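Chapter 4
Giving the Arm Something to Do

By Hawi Assefa
November

By the time you reach this chapter you should have an arm that moves when you tell it to and stops when you tell it to. If it only does one of those, go back to Chapter 3 and don't plug anything in until you've sorted out the stop.

I got to this point on a Tuesday night in the shared workshop at Lutar, feeling very pleased with myself, and then I realized I had no idea what came next. I'd spent months on joints and wiring (so much wiring!) and the thing could wave. It waved beautifully. Mulugeta Wubshet, who had the bench next to mine, watched it wave for a while and asked what it was for. I said picking things up. He asked what things, and I went home.

So this chapter is about what things, and where you put them. You need a place for the arm to work, a handful of objects, and a task small enough to say in one sentence. Mine was "take one object from the front of the bin and put it behind the divider." I wrote it on tape and stuck it to my laptop, and every time I caught myself adding a clever extra I went back and read the tape.

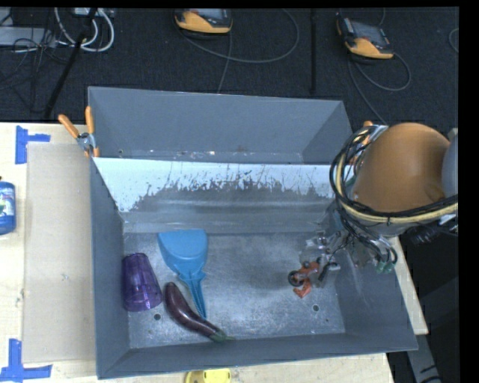 My first attempt had no bin at all, just a tabletop, and I spent more time crawling after runaway objects than I did writing code. Walls fix that. They also bring a new problem, which is that a gripper can now hit something hard from the side, and we'll spend most of section 4.2 on how to keep it from doing that. Clamp your bin down before you start. A bin that shifts a finger's width halfway through the evening will make good code look broken, and you will rewrite the good code. I did, twice.

Pick objects that are awkward in different ways. A cup on its side rolls. Anything with a long handle swings around when you grab it at the wrong end. Shiny surfaces can confuse a camera, and see-through plastic is worse. I started out with a set of identical foam blocks and got up to 999 good grabs out of 1,000, and oh, I was unbearable that week. Then I swapped the blocks for stuff from the kitchen and the arm, which I had named Fikre by then, missed the first 2 in a row and sat on the third.

Keep your cables in mind too. Tie them in a bundle, leave a loop with enough slack for the farthest reach you plan to make, and then move the arm by hand through the whole range with the power off. Watch the loop, because the arm can look after itself. If the bundle pulls tight anywhere, fix it now.

In section 4.1 we'll measure the work area and tell the arm where the walls are. You'll want a ruler, a marker, some tape and an hour without visitors.

Florik Workshop Readers | Contact: Emska Press, reader desk | Copyright Emska Press, all rights reserved | Back to top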